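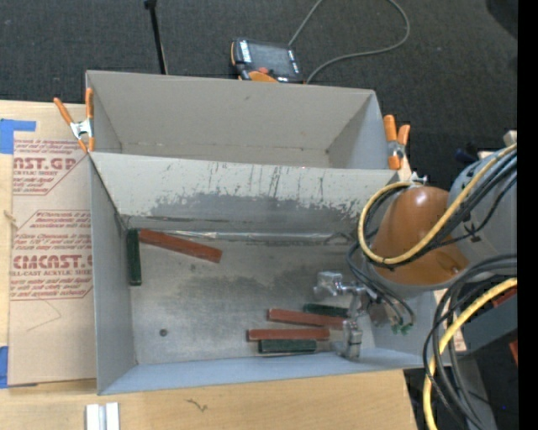
Block Party at Gashi Automation

A dozen or so of us took up the Friday invitation to see what Gashi has been building in the old Mormont warehouse. The email promised "warehouse picking, solved." I went with low expectations and came home with them mostly intact, though I did enjoy the coffee.

The job is to take colored blocks out of one gray bin and put them in the one behind it. Borislav Stojanović ran the demo and he is a likable guide, quick to answer and slow to brag. He told us the software, called Cusov, learned on 3000 practice picks, 492 of them done in the week before we came. I asked how many of those were misses. He said he would have to look that up. I have sent a reminder.

I will give them this much: the arm goes at a messy pile without being told where each block sits, and red and green pieces lying against each other didn't seem to bother it. It got hung up once on a block tight to the bin wall, and Borislav had to reach for the pendant and back it out. He was good-humored about it. We then waited 8 minutes for a restart, which the sales sheet doesn't mention.

My trouble is with the blocks. They are rectangular, they are hard, and they hold still. Anamier, the parts distributor across the road, is supposed to be the first customer, and anyone who has worked a shift there knows what is in those totes: bagged gaskets, coiled tubing, boxes with the flaps popped open. I asked to see it pick up a bag. Bags are "on the roadmap."

Price was also on the roadmap. So was the question of who clears a jam on second shift, when the engineers have gone home.

There will be another open house in March, and Borislav says visitors may bring two items each for the arm to try. I plan to bring a bag of gaskets and a wool sock. Sign up at the front desk if you want to ride along. Parking is behind the building, and the side door sticks.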